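Visit to the Catitz gripper lab, 7 July 2021

Catitz opened its test lab to integrators for an afternoon, and I went mainly to compare the two gripper sets they now offer for small parts. Deisy Bedoya runs the trials and took our group through them.

The first set is the Plodemier, a parallel gripper with stiff fingers. The second is the Zapata, with the same drive and softer fingertips. Both run from a Fovville controller, so the closing force can be set to the same value for either. Small parts are the usual complaint from customers, and most of my questions were about how well the wrist camera copes with white parts on a white tray.

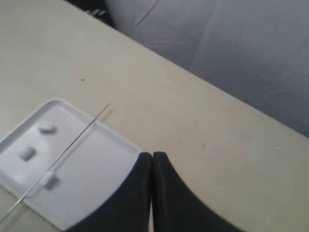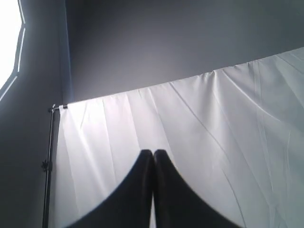

Contrast is the weak point. The lab's detection software finds edges mostly from shading, and Bedoya said results drop off when the lamps are moved closer. Exposure is locked at the start of each run. I would have liked to see automatic exposure tested as well, but that is not on their plan until April.

On wear, they quoted almost 2000 cycles for a pair of soft tips before replacement. The stiff fingers have no stated limit yet. Changing tips takes 5 minutes with a hex key – longer if the camera has to be recalibrated.

The Fovville pendant is slow to respond, and its menus bury the force setting two levels down. I asked for the trial logs from both sets, 153 runs in all, and was told they would be sent by email. Price lists were available at the door, without the controller.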